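Visita al laboratorio de manipulación de Irnavance

El miércoles por la tarde fuimos a ver el laboratorio que Irnavance tiene en la planta baja de su edificio nuevo. La visita se organizó a través del grupo de robótica doméstica y duró algo más de lo previsto, porque la segunda parte, la de las preguntas, se alargó bastante. Nos recibió Maëlle Beaulieu, responsable del proyecto Lemudness, y la parte práctica la llevaron Carter Melnyk y Glória Barros.

La charla inicial fue corta. Lemudness estudia cómo aprende un robot de dos brazos a hacer tareas de cocina a partir de demostraciones de teleoperación. La pregunta concreta es cuánto se gana cuando, además de las demostraciones completas, se graban correcciones: el robot ejecuta la tarea solo, el operador toma el mando en el momento en que ve que va a fallar, lo saca del apuro y le devuelve el control. Solo se entrena con el tramo corregido y con los segundos anteriores a la intervención, que se marcan aparte y tienen un peso menor.

Beaulieu insistió en que la idea de corregir sobre la marcha es conocida y que ellos no la presentan como propia. Lo que han trabajado es el reparto: cuántas demostraciones enteras hacen falta antes de empezar con las correcciones y en qué punto dejan de compensar. Para la tarea del horno partieron de 201 demostraciones completas y añadieron después cuatro rondas de correcciones. Según nos contó, las dos primeras rondas dieron casi toda la mejora. La tercera ayudó en un solo paso, el agarre de la bandeja, y la última no cambió nada que se pudiera distinguir del ruido.

Después pasamos a la sala. Hay varios puestos separados por mamparas bajas. El nuestro era el del horno, con una mesa clara y el robot delante. La tarea consiste en abrir la puerta, coger la bandeja, introducirla sin que se caiga lo que lleva y cerrar. Melnyk explicó que los objetos que no intervienen en la tarea se cambian entre series, para que la política no se apoye en un fondo fijo.

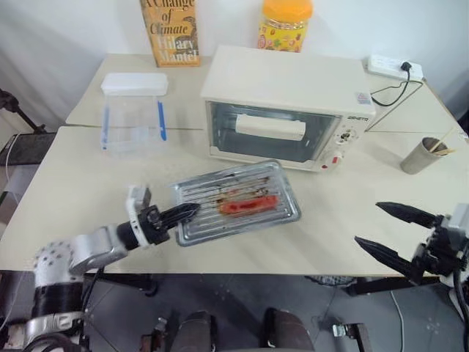

El puesto del horno: la pinza izquierda en el borde de la bandeja, con una salchicha encima.

El agarre de la bandeja fue lo que más preguntas provocó. Es una pieza metálica baja, apoyada directamente en la mesa, y hay que meter un dedo de la pinza por debajo del borde sin empujarla hacia atrás. En las demostraciones completas los operadores lo resolvían de maneras distintas: unos inclinaban la muñeca y otros arrastraban la bandeja hasta el canto de la mesa. El modelo entrenado con esa mezcla dudaba entre las dos y se quedaba a medio camino. Con las correcciones desapareció el arrastre, al parecer porque quienes corregían eran solo dos personas y ambas inclinaban la muñeca. Mervin Pelletier, que venía con nosotros, preguntó si entonces el mérito era del método o de haber unificado a los operadores. Barros reconoció que no lo han separado todavía. Tienen pendiente una serie de control con los mismos dos operadores y sin correcciones.

Otro asunto es la puerta. El brazo que la abre tiene que apartarse antes de que entre la bandeja, y esa espera no se ve bien en una sola imagen. Probaron a darle al modelo un historial de tres imágenes y el resultado fue peor en los demás pasos. Ahora usan la posición de las articulaciones como referencia y les funciona mejor.

En cuanto a la evaluación, cada versión se somete a unos 90 intentos, con la bandeja y el horno colocados en posiciones sorteadas de antemano. Un intento en el que la comida acaba sobre la mesa cuenta como fallo aunque la puerta quede cerrada. Preguntamos por la tasa de éxito y prefirieron no darla hasta que termine la serie de control. Me pareció razonable, aunque nos dejó sin el dato que más interesaba al grupo.

Brayden Li enseñó al final la herramienta con la que etiquetan las intervenciones, llamada Riltance. Muestra el vídeo junto a la señal de mando y permite mover el inicio de cada corrección. Ese ajuste se hace a mano y es, según él, lo más lento de todo el proceso.

Salimos hacia las siete. Quedaron en enviarnos el protocolo de evaluación en agosto, y Pelletier quiere repetirlo con el robot de Kowalchuk si conseguimos horas de uso.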